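4.2 Garment transfer from a lined basket

The second set of trials tested whether a policy trained with Griten could handle clothes that lie in a heap. Most earlier work starts with a single garment spread on a table. We wanted the harder start - cloth bunched in a basket, next to a soft seat and within reach of both arms. All trials used the two-arm platform from Section 3 and the head and wrist cameras. The policy was trained on 154 demonstrations collected at Zalimine in January.
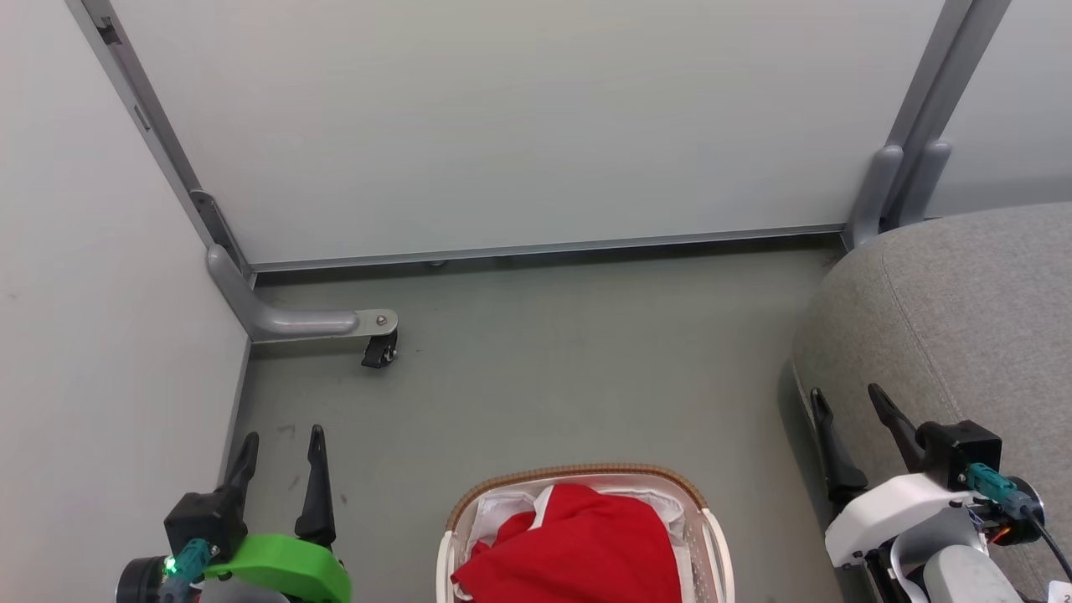
Why was a liner kept in the basket? A loose bag moves when the cloth is pulled, and it can be pinched along with the garment. Policies trained without one tended to close on the bag when they first met it.

We scored a trial as a success if a garment was lifted clear of the rim and released on the upholstery, with the bag left inside. No points were given for a neat result. The Gitix baseline was run from the same starting positions, with the same gripper fingers and the same time limit.

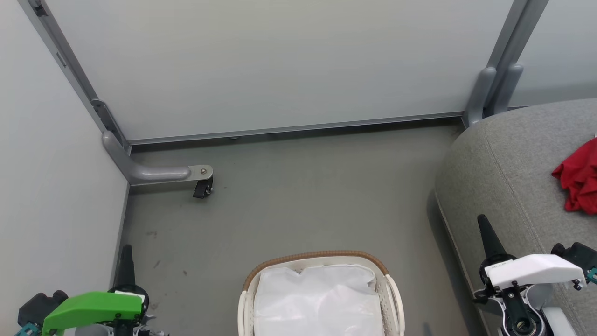
Figure 5. Head camera view with red cloth on the grey upholstery and the lined basket in front of the robot.

Over 70 trials the Griten policy did better than the baseline on the first grasp, and the gap was widest when garments of different colours overlapped. In these cases the head camera gives little help, as the fingers and the rim hide much of the cloth. The wrist camera shows the folds and trims between the fingers at close range, and we found that removing it hurt the policy more than halving the training data.

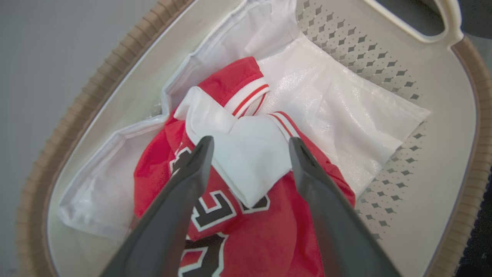 4.3 Effect of the wrist view

To look at this further, we trained a version with the wrist images masked. Training ran for 1,000 epochs in both cases, using the Prantl toolkit with default settings. We then ran 25 trials with each version. The masked policy still reached the basket, but it often closed too high and came up with nothing. It also took longer to start a second attempt.

A wrist view is not always taken up by cloth. With the fingers raised it can take in the basket, the seat and the floor beyond, and the policy must cope with this change in scale. 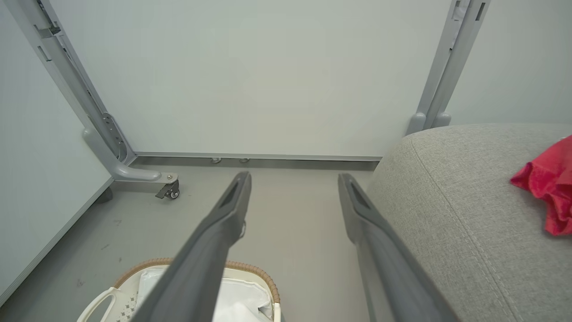 Figure 6. Wrist camera view with the fingers apart, the basket below and red cloth on the cushion to the right.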